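Ticket: left gripper drops off the bus during two-arm sort
Opened: Feb 26, 2021
Site: Trosness shared workshop, bench build
Controller: Erix, firmware unchanged since June

Symptom: the left gripper stops answering after 40 cycles or so of the wire sort. The right arm carries on. Power cycling the Erix clears it.

Tried so far:
Swapped the two gripper cables – fault stayed on the left.
Cut the poll rate from 600 Hz to 40 Hz – no change.
Reseated the connectors on both boards under the rail. 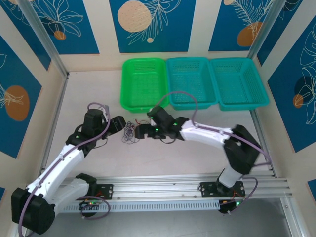

Both arms over the wire bundle, baskets at the back. Wrist lights green on both sides.

Next step is a longer cable from Urnari. With the left arm at full reach the loop may be pulling on the wrist plug. Will run 2 full batches with the loop clipped to the forearm and post the log.

Status: open, waiting on part.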